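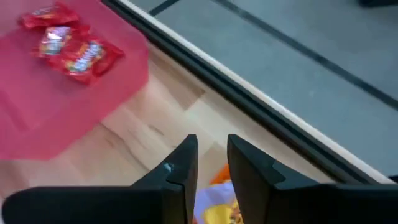
包装与餐垫组合整理记录

日期:2023年5月21日
地点:Cárdenas工作间,木地板区
记录人:Berenice Cuevas
参加人:Fouad Cherkaoui、Karla Tovar
抄送:Iraís Cortés、Cirilo Cuautle

一、本次工作内容

继续Linness项目的零食包装整理。上次会上已经商定,茶歇套装的视觉方案暂不进入排版,先用实物把糖果包装、零食袋和餐垫之间的颜色关系看清楚。今天的任务分为两部分:一是确认半透明粉红色餐垫放在浅色木地板上以后,底色是否还能作为独立的颜色使用;二是确认红色糖果包装放在该餐垫上时,与餐垫的距离是否足够,远看会不会连成一片。

零食袋本次仅作为对照,不参与餐垫上的摆放。

二、物料

本次从储物柜领出样品9件,均登记在Linness项目的样品簿内。领用人Karla Tovar,核对人Fouad Cherkaoui。样品簿中对糖果包装的称呼前后不统一,有的写“糖纸”,有的写“糖果外袋”,检索时容易遗漏。自本次起统一写作“糖果包装”,旧条目由我逐条更正,更正处签名,不得涂抹原字。

餐垫由Felard提供,随附的物料单上只写了货号和颜色,没有写材质。Karla建议记录中也不写材质,待Felard书面答复后再补。同意。在此之前,本簿一律写“半透明粉红色餐垫”。

清洁用品为工作间常备的Plesonex擦拭布。使用时一律干擦,不加任何液体。

三、场地

工作间的长桌今天由Cirilo Cuautle的装订组使用,整理工作在地板上进行。开始前先扫地,再用擦拭布顺着板缝的方向擦一遍。Fouad提醒,横着擦容易把细屑带进板缝,之后粘到餐垫背面,在半透明的材料上很显眼。上一批餐垫就出过类似的问题,当时误认为是印刷杂点,还为此向Felard发过函,后来撤回。

地板为浅色木纹,偏米色和蜂蜜色,木纹走向不规则,局部有较深的条纹。做颜色判断时,应把较深条纹视为背景的一部分,不必刻意避开。茶歇套装的使用场合多为浅色木桌,条件相近,有条纹反而更接近日后的情况。

进入该区域须脱鞋或穿鞋套。午后装订组有人来取裁刀,已当面说明,对方予以配合。

四、餐垫的观察

半透明材料叠在木纹上,木纹会隐约透出来,餐垫的粉红色因此显得比较淡,像是被水冲过的颜色。单独看餐垫时不觉得有问题,但如果照着色卡去对,对出来的结果与白纸上的结果不会一致。Karla在白卡纸上又对过一次,偏差明显,两次都已记入色样页,附在本簿后面。

由此得出以下几点意见,供下次会议讨论:

(一)方案里的粉红色不应只给一个色值。建议分别给出“白底”和“浅木底”两个参照,并注明以哪一个为准。目前我倾向于以浅木底为准,Karla倾向于以白底为准,理由是印刷厂只认白底。双方意见均保留。

(二)餐垫边缘平直,斜放时边线仍然清楚,可以承担分区的作用,不需要再加描边。早先草图上那一圈深粉色的边框可以删去。

(三)木纹透出的程度与餐垫是否贴平有关。垫角翘起的地方,颜色会浮起来,看上去像另一种粉。摆放前应把餐垫反向卷一下,放平后再等一会儿,不要用重物压角,压痕很难消除。

Fouad另外提出,餐垫若叠放两张,木纹基本看不到,颜色也更稳定,是否可以考虑双层。讨论后认为会增加成本,而且失去了半透明的特点,与套装的定位不符,暂不采用。但双层的色样还是留了一份,备查。

五、糖果包装的观察

餐垫上放了两件红色糖果包装,一上一下,部分相叠。上面一件有褶皱,红色较深,带少量浅色印刷;下面一件较大,斜放,中间有白色、黄色及其他颜色的印刷字样。两件包装与餐垫同属红色一系,事先担心会混在一起。实际看来,包装的红色饱和度高,餐垫的粉色浅,层次分得开,无需更换餐垫颜色。

相叠的位置需要注意。同样的红色叠在一起时,边线主要靠褶皱和反光来辨认,如果两件都抚平,交界处就不容易看出。因此茶歇套装摆放时,允许相叠,但相叠的两件之间最好有一件带印刷字的部分露在外面,以便分辨。此条拟写入摆放说明,措辞由Iraís Cortés审定。

反光问题较为麻烦。较大的一件表面类似箔面,靠一端有一处亮光,亮处的红色几乎看不到,印刷也会受影响。Karla先后试过转动包装和拉上半边窗帘。转动包装以后,亮处只是换了位置;拉窗帘以后,亮处减弱,但餐垫的粉色随之发灰,得不偿失。最后决定窗帘保持全开,在记录中注明反光位置,颜色判断以不反光的部分为准。

褶皱是否需要抚平,组内有不同意见。我的看法是不要抚平。糖果包装在使用中本来就是皱的,抚平以后红色显得过于均匀,与印刷打样几乎没有区别,那就不必用实物了。Fouad认为至少应规定一个褶皱的程度,否则每次摆放都不同,前后记录无法比较。这个意见有道理,但暂时想不出可行的规定方法,先记在这里。

六、零食袋的对照

对照用的零食袋放在餐垫以外的地板上。该袋颜色较多,上边有橙色,中部为白色并略带淡紫,另有一块明亮的黄色印刷。把它放在浅木底上看,黄色最先跳出来,橙色与木地板的蜂蜜色相近,反而退后。白色略带淡紫的部分比较安静,起到间隔的作用。

值得注意的是,糖果包装的印刷里也有黄色,但面积小,又被红色包围,与零食袋的黄色放在一起看时,观感完全不同。若套装中两者并列,零食袋会抢走注意力。目前的设想有两种:一种是将零食袋移到餐垫以外,保持一定距离,让餐垫和糖果包装自成一组;另一种是把零食袋也放上餐垫,用粉色把黄色压一压。后一种今天没有做,留待下次。

Cirilo路过时看了一下,认为零食袋横放时版面过满,建议竖放。他做装订,习惯从书脊的方向看东西,这个意见可以参考,但Linness方面的要求是从餐垫长边看过去,竖放未必合适。已告知他会一并提交。

七、操作步骤(供接手同事使用)

1. 扫地,顺板缝方向干擦。
2. 餐垫反向轻卷,展开,斜放,与板缝成明显角度。平行摆放时餐垫边线容易与板缝重合,不好分辨。
3. 取糖果包装时捏边,不要捏有印刷字的部分。手上的油迹在箔面样的表面上会留下指印,干擦不一定擦得掉。
4. 先放较小的一件,再放较大的一件,不做抚平。
5. 零食袋最后放,放在餐垫以外。
6. 颜色判断由两人分别填写,填写期间不交谈,填完再交换。
7. 收回时先收零食袋,再收糖果包装,餐垫最后收。收餐垫时从一角提起,不要在地板上拖。

第6步今天执行得不好。填写到一半时我与Karla讨论了粉色的叫法,她随后改了一处。改动已在色样页上标出,原来的字迹仍可辨认。以后应严格分开填写。

八、收存

样品全部收回储物柜第2层,与早先的印刷打样分开放置。餐垫单独装入平口文件夹,夹入白纸隔开,不与糖果包装接触。红色印刷是否会沾染到粉色餐垫上,目前没有依据,先按会沾染处理。

储物柜里还有去年12月留下的一批旧样品,标签脱落,无法判断属于哪个项目。已单独装袋,请Iraís确认是否可以清退。清退前不要用于任何颜色比较。

样品簿第6页的领用栏已写满,新的一页由Fouad画线补上,格式照旧。

九、待办

与Felard联系,索取餐垫的材质说明。负责人:Karla Tovar。
更正样品簿中的旧名称。负责人:Berenice Cuevas。
起草摆放说明中关于相叠和反光的条文,送Iraís Cortés审定。负责人:Berenice Cuevas。
提出褶皱程度的记录办法,哪怕先用文字分级。负责人:Fouad Cherkaoui。
下次补做零食袋放上餐垫的组合,并与今天的记录对照。负责人:全体。
向Cirilo Cuautle确认长桌的空闲时间。如能使用长桌,仍须保留一组在木地板上的记录,否则前后底色不同,无法比较。

十、补记

收拾完以后,Karla把白卡纸上的色样与浅木底上的色样并排放了一次,认为两者的差别主要在明度,色相的差别较小。我看了以后基本同意,但当时光线已经变暗,不宜作为依据,待下次重看。

另,擦拭布所剩不多,已填写申领单。申领单上的项目名称应写Linness,我误写成了Felard,已作废重填,作废的一张夹在本页。

Fouad Cherkaoui阅后批注:第五节中关于不抚平的理由,建议改写得更明确一些,说明只适用于茶歇套装,其他项目仍按原来的办法抚平后再看。同意,以此批注为准,正文不再改动。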